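We use cookies to keep you signed in and to remember your reading settings. Accept / Manage

Testing a grasp policy on a cluttered table, in simulation

If you've trained a policy that picks up one block on a bare table and you're wondering what comes next, I have good news: the next step is a lot of fun. Put some clutter around the thing you want picked up and watch your success rate fall apart! Then fix it. I've been doing this with Ustik, our small evaluation harness, and I love how much you learn in one afternoon.

What you need

A simulator with contact physics you trust, one arm with a gripper, a trained policy, and a folder of household meshes. Mine come from the Prurnik set, but any set with clean collision shapes will do.

Step 1. Fix your seeds

Make 15 table layouts and save them. Every policy version gets the same layouts, in the same order. I skipped this at first and spent a week chasing an improvement that was only lucky placement.

Step 2. Settle before you start

Drop the objects from just above the tabletop and let the physics run for 5 seconds with the arm parked. Throw out any layout where something has rolled off or sunk into the wood.

Step 3. Mix the shapes

Please don't use only boxes and cans. Slender things are where the real lessons are, because the fingers have to come down close to the table and the neighbors get in the way. Put something flat on one side of the target and something tall on the other.
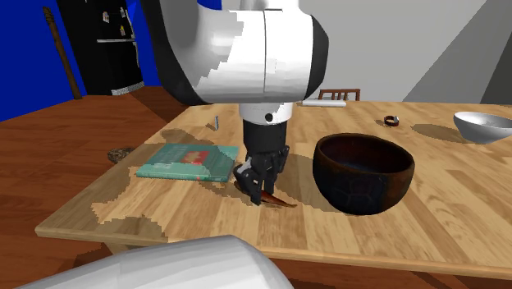

Maribeth Evangelista wrote back after reading a draft that I should log contact with the neighboring objects separately from grasp success, since a policy can score well while shoving everything else across the table. She's right, and it's now the first column I check.

Step 4. Score it

Run each layout 6 times with small pose noise on the target. Record the grasp, the lift, the hold, and how far each neighbor moved. Then go read the failures one by one (my favorite part, truly). If most of them happen on approach, add more cluttered approaches to training before you touch the network. About 1,000 extra episodes was enough to make a clear difference for me.

Comments (3)

rebelo_sim: Does the pose noise include rotation? Mine falls over past a few degrees.

Author: Yes, yaw only for now. Tilt is next!

Ronley: Saving the settled layouts fixed my numbers overnight. Thank you for step 2.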